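Why Oltcombe Stopped Baking at Home
Project report by Ileana Nedelcu and Marius Vlad
Supervisor: Paula Manole
16 August 2024

When we started, we thought we were going to write about recipes. My grandmother made a sweet braided loaf every December and so did most of the women on her street, and Marius had the same kind of memory from his side of town, so it seemed like an easy and pleasant subject (and we hoped to be fed along the way, which we were!). But the more people we talked to, the more the conversation drifted from what they baked to when they gave it up.

We handed out a questionnaire in the old quarter and in the newer streets by the river, and 163 households filled it in. Oltcombe has more than 4000 residents, so we can't claim to speak for everyone, but the answers came from all ages and we were really touched by how much people wrote in the margins.

Only 20 households still bake bread every week. The most common reason for stopping was the opening of the Cârstea bakery, which sold a decent loaf early enough to buy on the way to work. Older people also talked about the move into smaller apartments, where the oven was poor or there was simply nowhere to leave dough overnight.

Rosário Cordeiro kindly let us spend a whole afternoon with her family's notebooks, the earliest of them full of flour stains and sums. She told us she could bake anywhere as long as she had a cool surface to knead on - her mother had sworn by stone, her aunt by a floured tablecloth, and the two of them argued over it for years. 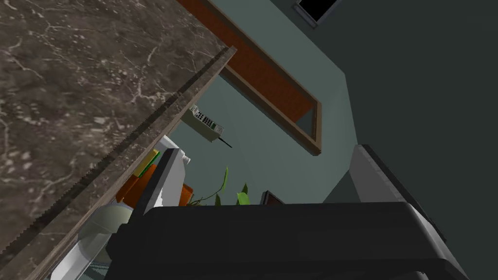
Borislav Delić, who worked nights at the bakery when it first opened, remembered neighbors bringing in their own holiday loaves to use the big oven. He still sounded fond of it. We would have liked to find others who remembered those nights, and that is the main gap in our work.

If we did the project again, we would start the interviews sooner and ask more about the men, who hardly appear in our answers at all. Our thanks go to Ms. Manole for her patience with our drafts.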